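Studentischer Projektbericht
Modul Nachhaltige Betriebsführung, Studiengang Facility Management
Thema: Einwegbecher und gemeinsam genutzte Tischflächen in einem Grossraumbüro
Verfasst von: Flurina Ammann, Nhi Cù, Darmawan Sutanto
Betreuung: Saturnino Sotomayor

1. Ausgangslage und Auftrag

Die Firma Skellix betreibt an ihrem Standort ein offenes Arbeitsgeschoss, in dem ein langer Gemeinschaftstisch zugleich als Arbeitsfläche, Besprechungsort und Ablage dient. Getränke werden überwiegend aus Pappbechern konsumiert, die in Kartons zu 2000 Stück bestellt werden. Die Standortleiterin, Frau Hường Dương, beauftragte die Projektgruppe im September damit, den Verbrauch dieser Becher zu erfassen und Vorschläge für eine Neuordnung der Tischfläche auszuarbeiten. Fragen der Kaffeeversorgung und der Küchenausstattung waren ausdrücklich nicht Gegenstand des Auftrags.

2. Vorgehen

Die Erhebung erstreckte sich über neun Arbeitstage. Jeweils um 17 Uhr wurden die am Tisch und in den angrenzenden Sammelbehältern vorgefundenen Becher gezählt und nach ihrem Fundort erfasst. Ergänzend führte die Gruppe fünf Gespräche mit Mitarbeitenden, die den Tisch regelmässig nutzen. Die Gesprächsnotizen wurden den Beteiligten zur Freigabe vorgelegt; eine Person zog ihre Aussagen zur Geräuschbelastung zurück, weshalb dieser Punkt nicht ausgewertet wird.

Als schwierig erwies sich die Abgrenzung zwischen benutzten und lediglich bereitgestellten Bechern. Beide stehen häufig nebeneinander auf dem Tisch und sind wegen des einheitlichen grünen Aufdrucks auf weissem Grund aus einiger Entfernung nicht zu unterscheiden. Die Gruppe einigte sich darauf, nur Becher mit erkennbaren Getränkeresten zu zählen.
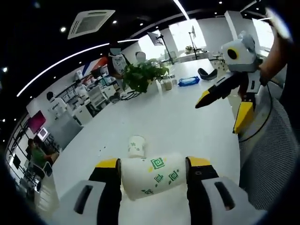

Neben den Bechern wurden auch die übrigen Gegenstände auf der Tischfläche berücksichtigt, soweit sie dort über Nacht verblieben. Dazu gehören eine breitblättrige Topfpflanze, ein kleines durchsichtiges Gefäss mit beigem Deckel und eine blaue Packung Feuchttücher. Für keinen dieser Gegenstände besteht ein fester Platz. Nach Auskunft der Befragten wird die Pflanze bei Besprechungen verschoben und danach nicht immer zurückgestellt.

3. Ergebnisse

Im Erhebungszeitraum wurden 263 benutzte Becher erfasst. Der grössere Teil stand noch auf dem Tisch; ein kleinerer Teil war bereits in die Sammelbehälter gelangt. In vier der fünf Gespräche wurde angegeben, dass am selben Tag mehrere Becher verwendet werden, weil der eigene nach einer Unterbrechung nicht mehr sicher zuzuordnen sei. Eine Beschriftung der Becher wurde von den Befragten mehrheitlich als umständlich abgelehnt.

Hinsichtlich der Tischfläche zeigte sich, dass die Mitte deutlich stärker belegt ist als die Enden — ein Umstand, der die tägliche Reinigung erschwert. Die Reinigungskräfte sind angewiesen, persönliche Gegenstände nicht zu bewegen, und sparen die Mitte daher regelmässig aus.

4. Empfehlungen

Die Projektgruppe empfiehlt die Anschaffung von Mehrwegbechern in mehreren Farben. Ein Angebot der Firma Platoser liegt dem Anhang bei. Pappbecher sollten weiterhin für Gäste verfügbar sein, jedoch in einem geschlossenen Schrank aufbewahrt werden.

Für die auf dem Tisch verbleibenden Gegenstände wird ein flaches Tablett aus dem Sortiment von Polwood vorgeschlagen, das an einem der Tischenden stehen soll. Feuchttücher und kleine Gefässe wären dort abzulegen. Die Pflanze kann nach Rücksprache mit Frau Dương an einen helleren Standort in Fensternähe wechseln.

5. Offene Punkte

Die Kosten für das Spülen der Mehrwegbecher konnten nicht abschliessend beziffert werden, da die Auslastung der vorhandenen Spülmaschine nicht erhoben wurde. Eine Nacherhebung durch die nachfolgende Projektgruppe ist mit Herrn Sotomayor abgesprochen.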